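Phone and Tablet Battery Check, Dulness Branch
Round: August
Checked by: Thirumalai Shetty
Devices: the loaner phones, the two front desk tablets, and the Manurung handset that stays in the van

Please read the comments as well as the marks. There's good stuff in them this time!

1. Case and screen sit flat on a table, no rocking
OK, all devices. I was worried about the older tablet after the spring round, but it lies dead flat and the screen edge is tight all the way along.

2. No lifting glass, soft spots or gaps at the seam
OK, except loaner C. There's a hairline gap near the volume buttons. I could slide a strip of receipt paper into it, so I've powered it off and put it in the metal cabinet. Do not charge it. Sturnura will swap the battery and reseal it.

3. Battery health reading, from the settings page
Loaner A 91, loaner B 88, loaner D 79, both tablets in the high 80s. I love that the new software finally shows this without a separate app! D is just under our cutoff of 80, so it goes on the replacement list, but it can stay in use until the part comes.

4. Charge cycles
Loaner D shows 750. The tablets don't report cycles at all (I looked everywhere, even in the diagnostics menu). If you know a way, write it in the margin.

5. Rated capacity matches the label on file
OK. The van handset is the 4,000 mAh version, loaner B the 2,588. The old sheet had those two the wrong way around, now fixed.

6. Unexpected shutdowns since last round
One, loaner D, at 30 percent while somebody was on a video call. It restarted fine on the charger. The power management switch was off on that phone. I've turned it on and tried it for an afternoon: maps, camera, the lot. Apps open a touch slower and I can live with that very happily. Please leave it on.

7. Software current, update notes read before installing
Partly. Both tablets are up to date. I held the van handset back one version because the notes mention a change to how it limits peak power, and I want to see it on a loaner first. Will try it on B.

8. Charging temperature
OK. Warm to the hand after an hour, never hot. Take the thick rubber cases off the tablets when they charge, it makes a real difference.

9. Cables and plugs: no bare wire, no scorch marks, no loose fit
Two cables failed and went straight in the recycling box. The braided Tastetti ones are holding up beautifully, not a frayed end among them.

10. Ports clear of lint
Cleaned all of them with a wooden pick. Loaner A had been "charging only at an angle" for months and it was packed with fluff. Clicks in perfectly now! Try this before you report a bad port.

11. Charging shelf clear, nothing stacked on top
Fail on first look, OK by 4 p.m. Folders had crept back onto the left end. I've put tape down to mark the space.

Still open
Loaner C: battery and seal, Sturnura
Loaner D: battery
Loaner B: test the update, then do the van handset
Replace the two cables

Next round: same list, plus the power banks if we can get them all back in one place.

T. Shetty

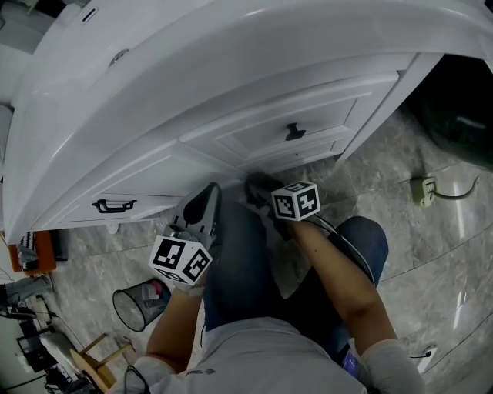
White vanity with drawers, gray marble-patterned floor tile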